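About us

Hi, and welcome to the Clularix bench! I'm the one who answers the phone here, and also the one with the hex keys in my pocket, so if you've ever called about a cell that won't hold its position, we've probably talked.

I started Clularix in a rented bay on Nisley Street with one used arm and a lot of optimism. These days we're a shop of 6, and we do pretty much one thing: we set up small pick-and-place cells for schools and light manufacturers, and then we look after them (that second part is where most of my week goes, and I love it).

Our own practice cell is the heart of the place. Every new fixture, finger and program gets tried on it before it goes anywhere near a customer. We start with the table, then the board, then the arm. I check the bolts, wipe everything down and touch off the corners of the board. Only then do the blocks come out! We teach the pick points one shape at a time, slowly, with a hand near the stop button.
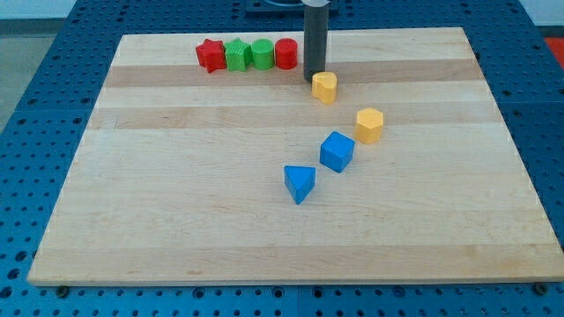

Our practice cell with the star and cylinder blocks lined up along the back of the board.

People laugh at the blocks until they try to teach a grip on a star. A cube is easy, a cylinder is forgiving, and a heart will have you muttering by lunchtime. If a cell can put all of them back where they belong, I'm happy to sign it off.

We run each new setup for some 2000 cycles before delivery, then come back after 3 months to check the fingers, the mounting bolts and the cable run. Every July we shut down for a week and do the same for ourselves, top to bottom.

Got a Vematport controller? Bring it on, we know those well. Got something older and stranger? Call anyway, I like a puzzle. The coffee's usually on, and you're welcome to come by and teach the arm a point or two.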